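**Gathering** is a sewing technique in which a length of fabric is drawn into a shorter length, so that the surplus forms small, even folds. When the fabric is drawn up over elastic, the result is usually called an elasticated or shirred band. Gathered work is common in cuffs, waistbands, and children's clothing, and it is often taught beside flat work, in which cloth is cut, hemmed, and mounted without fullness.

## Principles

The amount of fabric used in relation to the finished length is known as the fullness ratio. A ratio of 2 to 1 is usual for light cotton cuffs. Heavier cloth is gathered less closely, as thick folds tend to push the band outward and make it stiff. The folds lie at right angles to the band, and the fabric next to it stands away in a soft puff.

Elastic may be applied in three ways:

- **Casing.** The edge is folded over and stitched to form a channel, and the elastic is threaded through it.
- **Direct application.** The elastic is stretched and stitched to the wrong side of the cloth.
- **Shirring.** Several parallel rows are sewn with elastic thread in the bobbin.

A casing allows the elastic to be replaced when it loses its stretch. Direct application gives a flatter band but must be unpicked for repair. Labels are commonly sewn at or near a band, where the seam allowance gives a firm base.

## Gathered and flat work

Flat work includes pennants, small flags, napkins, and table runners. A hand flag is among the simplest of these items, consisting of one piece of cloth and a stick. The cloth may be held in a sleeve along one side, glued, or stapled. Angled and notched outlines are more demanding than straight ones, and inner corners are clipped before the hem is turned.

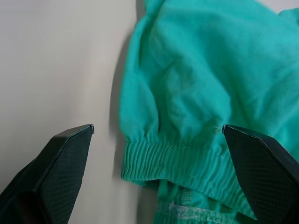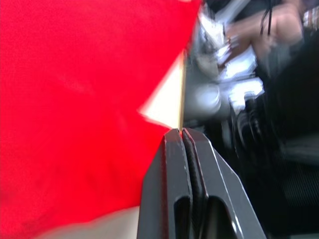 Woven cotton and cotton blends are suitable for both kinds of work. Flat pieces are pressed before and after hemming. Gathered pieces are pressed only up to the band — an iron set directly on the folds will crush them, and prolonged heat shortens the life of the elastic.

## Teaching

The comparison of gathered and flat work formed the basis of a course prepared at the Zundcombe Textile School by Nazmiye Gökçe. Her handbook, *Fullness and Edge*, contains 367 entries arranged by type of seam. Krum Radulović later revised the chapter on casings and added a table of elastic widths. The school holds 70 sample pieces, which are shown to the public each April.

## Care

Elasticated garments are washed in cool water and dried away from direct heat. They may be stored folded or loosely rolled, with no weight placed on the bands. Flags on sticks are stored upright or laid flat with the cloth unrolled.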